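Cletach gear set goes to technical colleges in revised form

Mundura, December 2020

A revised version of the Cletach gear set, used for teaching basic assembly and gear meshing, has been released to technical colleges by the Mundura workshop. The first run is 300 sets. Orders placed under the earlier catalogue number will be filled with the new version unless a college asks for the old one in writing.

The revision covers the tooth form, the finish of the gear faces and the layout of the tray on which the parts are fitted. The box and the storage insert stay the same, as do the spare pegs. The teaching notes have been rewritten and now come as a single booklet with the set.

Shigeru Hamada, who led the redesign, said most of the work went into the teeth. The earlier gears had broad, rounded teeth that went together easily but had so much play that a learner could fit a pair badly and still see them turn. The new teeth are smaller and come to a sharper point. A gear placed a little out of true will catch or sit proud, and the fault can be found by hand.

"The old pair forgave too much," Hamada said. "We had students passing the exercise with a fit we would have rejected on the bench."

The finer teeth need a cleaner mould. Tooling was cut by De Bruijn, which also made the moulds for the first Cletach set. Early samples had flash between the teeth on the lower edge, where a thin web of plastic was left behind after moulding. The parting line was moved in July and the samples taken after that were accepted.

Colours are used to identify the parts in the teaching notes. The blue gear is given as the first part in the basic exercise and is the one that most colleges will unpack first. It has a black slot with rounded ends in the middle, and the ring of small triangular teeth runs close round the edge. 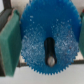 Fit and handling

The sets were tried in a teaching room before release. The trial was run by Mahlet Yimer and Sorcha Egan and took in 471 separate fittings, each logged with the part used, the peg it was meant for and whether it seated at the first attempt. Fittings that had to be repeated were logged as new entries.

The log shows that most failed fittings came from tilt. A part lowered at an angle touches the peg on one side, stops short and has to be lifted and tried again. Position errors were less common. Where a part was held level, a small error to one side was usually taken up as it went down.

Yimer said the teaching notes were changed as a result. The first draft told learners to line up the centre and press down. The printed text asks them to bring the part level above the peg, lower it until contact is felt, and stop. Pressing comes after that, and only if the part has not dropped under its own weight.

A second finding concerned grip. Holding a gear by its rim puts the fingers on the teeth, and in the finer pattern this leaves less smooth surface to hold. The notes now advise an even hold on opposite sides of the rim, with the face kept clear so that the middle of the gear can be seen during lowering. Egan had asked for a raised collar on the face as an aid to grip. It was left out of this version on grounds of mould cost.

Surface finish was also discussed. A high polish shows every scratch after a term's use, and a full matt finish makes the teeth hard to pick out under strip lighting. The workshop settled between the two. Colleges should expect some glitter on the face under a strong lamp, and this is not to be reported as a fault.

Tray and pegs

The basic exercise uses two pegs. The advanced exercise uses the same two with a changed order of fitting, so that the second part has to be brought in against one already seated. The spacing of the pegs is fixed and colleges are asked not to move them. A tray that has been knocked should be checked with the gauge card in the lid before it is used for assessment.

Tray finish drew the most comment from the colleges that saw early sets. Myrtle Schumacher, who teaches fitting and assembly, wrote that a bright surface threw reflections up round the pegs and made their height hard to judge. She asked for a dull surface with a dark edge. A grey inner surface and a black border were adopted for the trial and kept for release.

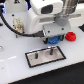
Cleaning instructions have been added to the booklet at the request of the same group. Trays are to be wiped with a damp cloth and mild soap, then dried. Solvent cleaners must not be used on the border. The inner surface takes marks readily: the trial tray is smudged, and there is a faint circular stain round the peg on the right. Marks of this kind do not affect the fit and are not a reason for replacement. Grit at the foot of a peg does affect it, and should be brushed out before each session.

The booklet also sets out where loose parts should be kept during the exercise. Parts waiting to be fitted go on the table beside the tray. They should not be stood inside the border, where they can be knocked against a peg. The red part, similar in size to the blue and ribbed in the same general manner, is the one most often picked up in error by learners working quickly, and assessors are asked to have the colour named aloud before it is lifted.

Table surfaces should be flat and plain. Fumiko Oshima, who edited the notes, said a pale table was preferred in the trial on account of contrast with the coloured parts. Patterned cloths and rubber mats are not advised. A tray on a soft mat can rock when a part is pressed home, and the tilt fault described in the log becomes more frequent.

Supply

Sets will be sent out by Bruver, which already handles spares for the older version. Spare gears can be ordered singly by colour. Trays are sold complete with pegs and cannot be bought without them. Pegs from the first version fit the new tray, but the gears from the two versions must not be mixed in one exercise, as the tooth forms do not mesh.

Colleges holding older sets may go on using them for practice. For assessment, the new set is required from the start of the next teaching year. Returns of unopened old stock will be accepted through Bruver, with carriage paid by the sender.

A corrected gauge card will be posted separately to colleges that received a set from the trial batch. The card in those boxes has the peg spacing printed on the wrong side and should be thrown away.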